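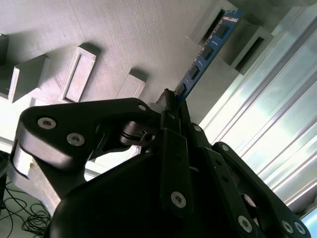 Why did the RAM cell stop in December?

A stick jammed halfway into its slot and the hand kept pushing. I hit the stop, but the board had already cracked. The grip force was set to 95 when it should've been way lower – my typo, sorry!

Was anyone hurt?

Nope. Shota Ebihara was outside the guard the whole time.

Is it fixed?

Yep! It now backs off after 2 failed tries, and we've run over 300 insertions at Northorpe without a jam.

Can I reach in to free a stuck module?

Please don't, even if the fingers look still. Hit the stop, lock it out, then call me or Carmela Gatti.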